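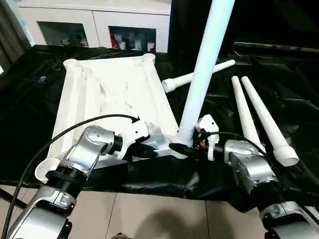
Bülent Baysal had read the leaflet four times before he touched a single part, and he loved every page of it. The Plandik came in a box as tall as his hip, and he had carried it up ten flights, stopping on each landing to tell whoever opened a door what was inside.

"It's a stand," he told Mrs. Paredes on the sixth floor.

"A stand for what?"

"For anything!"

She went back in to her soup, but he could hear her laughing through the door, and that was fine too.

Now he had the black cloth spread out and the white parts on it, and oh, they looked good against the black! The big frame lay flat with its sheet still wrinkled across the middle. He wanted to smooth it with his palms right away, but the leaflet said poles first, so poles it was. A pole, a socket, a push, a quarter turn. He said it out loud like a song.

His sister called from Ernelik while he was hunting for the right end of a pole.

"Did you buy another one of those things?"

"A shelf for the tomatoes," he said. "Or the radio. Or both, there are levels – you can keep adding levels!"

"It's March. You don't have tomatoes."

"I'll have them in June. I've got 60 seeds in a saucer."

She was quiet, and then she asked how high it went, and he knew he had her. He read her the whole back page, 200 centimeters with every level on, and she asked whether they made it in green.

"I'll find out," said Bülent, and he put the phone down on the floor with her still talking and reached for the next pole.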